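Sorting out a mixed toy basket - boxes by colour or by type?
Forum: Storage and Tidying > Playrooms and Shared Spaces

wendport_mum
I look after the toys for a toddler and parent group in Wendport. They have ended up in one big wire basket, all sorts together: soft toys, small balls, bits of rope, cloths, building bricks. It is full to the point where the things at the bottom never get played with. I would like to get it down to a few boxes with holes in the lids so the children can post things back themselves at the end. I have got as far as putting coloured tops on some cube boxes.

What I can't decide is how to divide it. By colour to match the box lids? By type? Or just anything in any box and be glad it is off the floor?

The room is booked by someone else after us and we get 10 minutes to clear up.

Rui Rebelo
By type. Colour sounds nice until you pick up something with four colours on it.

kettle_and_string
Depends on the age. My two could match colours well before they had any idea that a tennis ball and a football belonged together. What are yours?

wendport_mum
Mostly between one and three, with a couple of older brothers and sisters in the holidays.

kettle_and_string
Then I'd go with colour, or leave it as one basket. A one year old is not going to sort anything by type.

Rui Rebelo
A one year old is not going to sort anything by colour either. The adults do the sorting. So do what is quickest for the adults.

Firouzeh Zamani
I run the toy shelves at a drop-in and we did ours in June. Before anyone says colour or type, take out what should not be in there in the first place. With ours that was a third of it. Can you show us what you've got?

wendport_mum
Yes. All the one table. 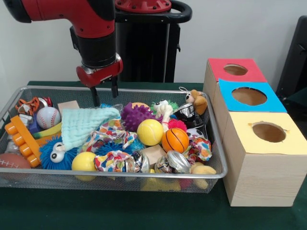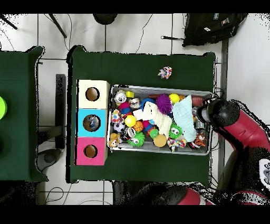
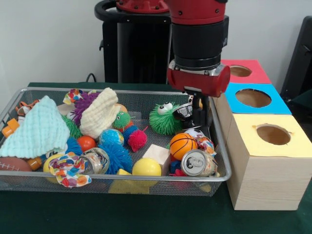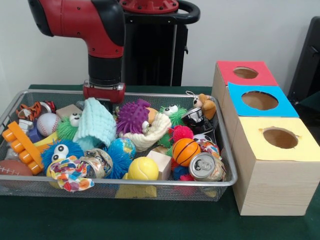

I make it four kinds of thing: balls (plain and spiky), soft animals, cloths and blankets, and hard odds and ends like the bricks. Three boxes though, so something has to share or stay in the basket.

I haven't the money for much. I can probably stretch to one more box if there is a good case for it.

Firouzeh Zamani
Thanks, that helps. The crushed cans want to come out first. If somebody likes them for the noise, put them with the grown-ups' things and bring them out when you are sitting with the child. Check them for sharp edges before you do even that.

Then the cloths. They take up a lot of room and everything gets caught up in them. I would fold those and keep them on a shelf or in a bag. That leaves you with three kinds and three boxes.

Rui Rebelo
Agree with all of that. Also look at anything with eyes. The googly ones come off. I had a bag of fuzzy balls from a discount shop and there were eyes all over the carpet inside a fortnight.

wendport_mum
Hadn't thought about the eyes. I'll go through them with a pair of tweezers and see which give.

tall_paul_106
Going to disagree with the whole plan, sorry. I'd keep the basket. Small children tip things out and rummage, and a box with a round hole in the top is no good for rummaging. They'll get one arm in and want the lid off. You will spend your 10 minutes taking lids off.

kettle_and_string
Posting things through a hole is half the fun at that age though. Mine would do it for ages with a tissue box and some socks.

tall_paul_106
Posting, yes. Getting them back out, no. And will the football fit?

wendport_mum
I haven't tried the football. I'll test the biggest things first. The lid tops are only thin, so I could cut a hole wider if I need to, but one of them has already gone a bit ragged at the edge.

Rui Rebelo
Put tape round the inside of the hole before you do anything else. Cloth tape, the Nasetti stuff is fine, or whatever the hardware shop has. Snip it every so often so it folds over the curve and lies flat. Parcel tape peels off as soon as a child gets a fingernail under it.

Firouzeh Zamani
Paul has a point about rummaging. What we do is keep one open basket out for play and use the boxes for the change-over. Say 17 things in the basket, everything else boxed up. Swap them every few weeks. The children treat the old ones as new.

tall_paul_106
I could live with that.

kettle_and_string
How did you get to 17?

Firouzeh Zamani
We started with 100 or so pieces out and kept putting some away until the clearing up stopped being a misery. It came to 17 for our room. Yours may be different.

wendport_mum
I like the swapping idea. It would mean the boxes are mainly for me and the colours don't matter, so I can do it by type and write on the sides.

Rui Rebelo
Draw a picture on the side as well as the word. A ball, a bear, a brick. Then whoever is helping can do it without asking you.

kettle_and_string
What about washing? The soft toys and the spiky ones need doing differently. I put soft ones in a pillowcase, tie the top and run it on a cool wash. Rubber spiky balls I do in the sink with washing-up liquid and an old toothbrush. They pick up fluff something dreadful.

wendport_mum
The spiky ones are the worst, yes. I usually do them in a colander.

Firouzeh Zamani
Check the rope toys while you are at it. Once the knots start working loose and there are long strands I bin them.

tall_paul_106
Same with anything that has a loop or a keyring on it. I cut those off.

wendport_mum
Right. Cans and cloths out, eyes and loops checked, tape round the holes, then balls, soft toys and hard things in a box each and a small selection in the basket. I'll do the washing at home before the next session.

One more question if anyone is still reading. Has anybody used the Roltus lids that clip on? I have seen them going second-hand and wondered if they would fit over a cube box.

Rui Rebelo
Had them. They fit if your box is dead square. Mine weren't and two of the corners kept popping up. Take one of your boxes along and try it before you pay.

kettle_and_string
I'd save the money and put it towards the fourth box, for the cloths.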